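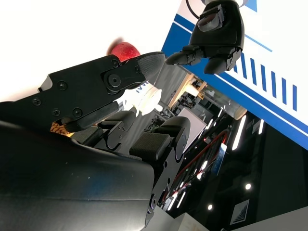 Booth display: red apple, white item with blue lettering, banner behind

Home Venues Checklists Downloads Contact
Search this site Enter keyword Go

Display booth walk-round, Skolletura hall, September
Checked by: Dagmar Procházka
Booth holder: Petora

I did this one before the doors opened, with Ottar Haugen reading out the items and me crawling about (my knees are not happy). Same form as last time, my comments after each line.

1. Banner fixings – OK. I gave the blue-and-white one a good tug at both ends and it stayed put. Please don't hang bags off it this year!

2. Aisle clearance – OK after a nudge. Somebody's crates were sticking out, so Dirk Dreßler slid them back behind the tape. I'd like them to stay there.

3. Cables across walkways – FIX. There was one loose run on the visitor side. Duslow left us a roll of floor tape, use as much of it as you need.

4. Table load – OK. The label says 600 lb and we are nowhere near that with fruit and a basket.

5. Wicker basket, rim and weave – OK, with a note. I ran a thumb all the way around the rim feeling for snapped ends and didn't get stuck once, so I was pleased. Do it again at closing time, wicker gets brittle under warm lights and little kids always grab the edge first.
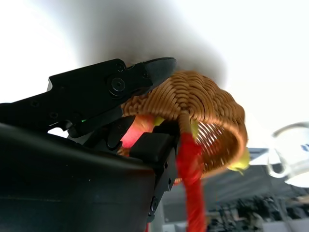

The spokes want the same treatment, and press gently, they're thin and I don't want to be the one who breaks them. If one does go, take the basket off display and put it under the table with a tag on it. Attila Vincze has a spare in his van.

6. Small items near the edge – FIX. Anything that can roll should sit 10 inches in from the front. I stepped on a plum at the last show and I still hear about it.

7. Lighting – OK, but very bright on the table side. I'd turn it down a notch if Detlef Meinecke can find the dimmer.

8. Fire extinguisher – OK. Tag number 29, pin in, gauge in the green. It was half hidden by a coat when I got there. Coats go on the rack, people.

9. Drinks and spills – not checked, the coffee hadn't arrived yet (sadly). Ottar will look at 10 a.m. and write it in by hand.

Recheck items 3 and 6 before visitors come in. Leave the signed copy in the tray by the side door, and text me if the tape runs out.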